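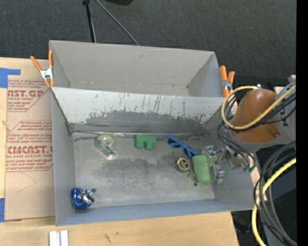

I've had my pair of Koteck grey bins for 7 months now, so it's time I wrote the review I was looking for before I bought them. Mine live on the wooden table in the craft room, one behind the other, and they're where everything goes when I can't be bothered putting it away properly. Sticky tape, sunnies, a green cup, bits of toy. You know the sort of thing!

First up, they're a good size. I can chuck in a tape dispenser, the blue sunglasses and a handful of odds and ends and still see the lot without digging, and that was my whole gripe with the deep Joncombe tub I had before (I once lost a pair of scissors in it for most of April). The open top suits me too. I'm hopeless with lids – they end up under the couch.

Now the finish. If you want something that stays pretty, keep looking. The pale coating inside my front one has worn right down to darker grey along the lower half of the back wall, with a ragged, chipped edge where the two meet, and the floor is all scratches and smudges. The corners at the back are scuffed as well. I'm rough on my gear and I don't mind the look, but for $30 each I reckon the coating should've been tougher. The one behind gets a lot less use and it's much plainer inside, just a few dark specks on the far wall.

Cleaning is a quick wipe with a damp cloth, except for the seam along the bottom of the back wall. Glitter gets in there and it does not want to come out. I go at it with an old toothbrush and some bad language.

My neighbour Nermina Stoyanova has the Tefera version and swears by it. Hers has a nicer colour range, I'll give her that, but I found it a bit shallow, and round things kept hopping out whenever I carried it anywhere. No such bother with mine.

Delivery was quick and they turned up well wrapped. I'd buy them again for the shed or the craft room, probably not for anywhere the in-laws might look. Four stars from me – it'd be five if they sorted out that coating.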